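Re-seating the fingers on the two-arm cell

2019-05-29

The Tanden cell has been drifting since April. By drifting I mean that the left arm was closing a little to one side of where the software thought it was closing, and the error was getting worse with use. It did not matter much for boxes. It mattered a good deal for anything round with thin sides.

I keep a running count of cycles for each gripper, and the left one had reached 878 since its fingers were last off. The right had done 282, as I rebuilt that side later after a stripped screw. The difference between the two is the whole reason I looked at the fingers first and left the arm calibration alone.

The fingers are the blue ribbed sort, tapered, two per gripper, bolted to a black body. They are meant to give a little when they meet something, and that makes wear hard to judge by eye. A bent metal jaw looks bent. A tired soft finger looks fine until you load it.

What I did, in order:

Arms to the parked pose, motors off, air of finality from the emergency stop. I wait for the status light on the controller before putting a hand near either gripper.

Fingers off the left side, one at a time, marking the inside face of each with a pencil so they could go back the same way round. Both screws on the lower finger were below the torque I had set. One of them turned with no effort at all.

Mounting faces wiped with isopropyl alcohol and a lint-free cloth. There was a fine grey dust under the lower finger, presumably from the finger shifting against its seat. I photographed nothing of this and regret it, as it would have been useful to compare next time.

New screws, with a small drop of medium threadlock on each. The old ones went in the bin. I had reused them at the last change and I will not do that again.

Fingers back on, screws brought up in two passes. If you tighten one fully before starting the other, the finger sits at a slight angle and you are back where you began.

After that the opening needs to be set again. The Ultevska driver stores the fully open and fully closed positions as raw encoder values and does not find them for itself at start-up. I run the gripper closed at the lowest current that will move it, read the value, back off by 3 counts and save that as closed. Open is done the same way against the other stop. Save both before restarting the driver, or it loads the old pair and gives no warning. I lost most of a morning to that last year.

Then the check. I use the same routine each time: one object near each arm, approach from the side, close, lift, hold, put back. Thirteen runs per arm. I used to do it with machined blocks, but they hide the fault I was chasing. A block slides into line between the fingers as they close. A cheap plastic cup gets pushed over, or squashed, and you can see at once which finger arrived first.

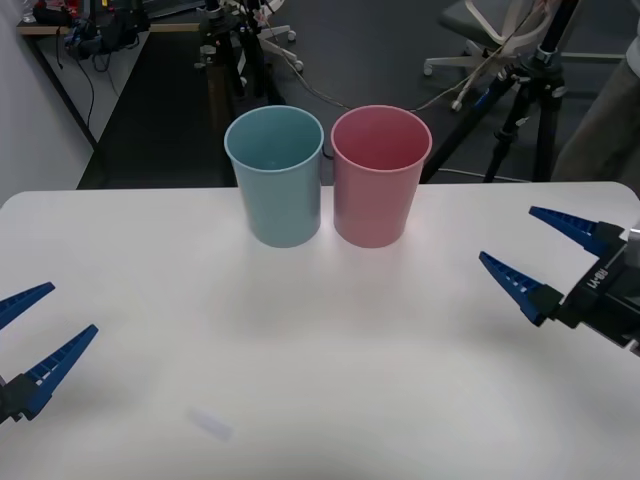 Cups at the back edge of the table, both grippers open.

The left arm completed all its runs with no tip-overs. The right arm tipped its cup once, on the first run, and I have left it alone for now. If it does it again I will take that side apart too, low count or not.

Two things are still open. The Gradarine logging script records finger position but not motor current, so a loose finger does not show up in the log until something is dropped. Adding the current is a small change and I should have made it already. The other is the inspection interval. I had it written down as "when needed", which in practice meant when it had already gone wrong. The Ashworth notes I have been working from do not give a figure for soft fingers either. For the moment I have set a reminder to check the screws at up to 282 cycles, the right side's present count, and that side is therefore due now.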